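Solheim Building Users Group
Minutes of the meeting held May 22, 2018, in the Lorance Room

Present: representatives of the print room, the mail desk, the front office and the second floor workrooms. Apologies were received from the Jelmont annex.

1. Minutes of the last meeting

Accepted with one correction. Under Item 4 the paper order should have read 40 boxes. The front office had already paid on the right number, so nothing further is needed.

2. Work tables

The group went back over the state of the tables, held over from last time. The print room reported that two of its tables have been sanded and oiled and are back in use. The mail desk would like its own table done the same way but can't spare it before the summer mailing goes out. Agreed that it will be done after the mailing, and that the mail desk will use the folding tables from the hall while it is away.

There was some discussion of whether tabletops should be covered. The second floor prefers bare wood and finds that covers slide. The print room wants a mat wherever blades are used. Agreed to leave it to each room, except that cutting without a mat is to stop everywhere.

The dark wood-grain tops show glare under the overhead lights, and people doing close work on white card have complained of it. The front office will ask Titon for a price on diffusers for the existing fittings. New fittings were ruled out this year on cost.

3. Small items left on tables

Raised by the second floor. Pens, caps, clips and offcuts are being left out at the end of a session, and the next person has to clear up before starting. The mail desk pointed out that some of these are needed again first thing in the morning and get lost if they are put in a drawer. Agreed that each table will have one shallow tray for small things and that anything outside the tray may be cleared. The print room has spare trays -- enough for every table except the two by the window.
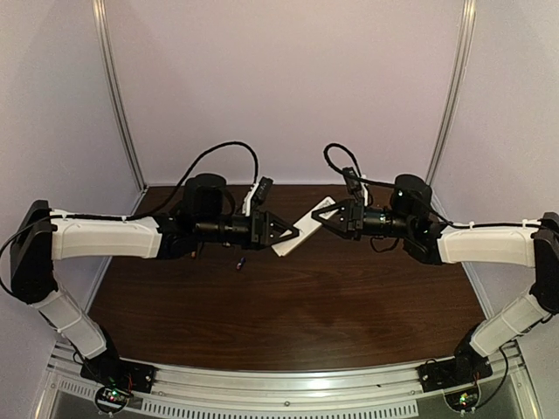 3 min read

4. Flat white stock

The print room asked that white card and panels be handled by the edges. Marks on the last batch meant that 38 sheets could not be used for the display boards and went for scrap labels. Cotton gloves were suggested and not taken up. A clean table and clean hands were thought to be enough.

Sheets are to be stored flat on the lower shelf. Several have been found leaning against the wall and have taken a bend. The second floor said the lower shelf is usually full of binders. The front office will move the binders to the closet by the stairs before the next delivery.

5. Cables and cords

All rooms were reminded that cords are to be tied back and kept off the floor. Zip ties are in the supply cabinet and should be trimmed after fitting. The print room asked for reusable straps for anything that gets moved often. Agreed, one pack to begin with.

Vent slots on any equipment or furniture must be kept clear of paper and bags. Two instances were found on the last walk-through, both in the mail room and both put right on the spot.

6. Budget

The table and supplies line stands at $565. Oil, sandpaper and mats are expected to come to $400, leaving $165 for trays, straps and any diffusers. If the Titon price is higher than that, the diffusers will wait until November.

7. Any other business

The Jelmont annex sent a note asking for the long steel ruler back. The print room has it and will return it with the next van.

The side door is sticking again -- already reported.

Actions
Front office: Titon price for diffusers; move binders.
Print room: hand out trays; return ruler.
Mail desk: give a date for its table once the mailing is out.

Next meeting to be set by the front office.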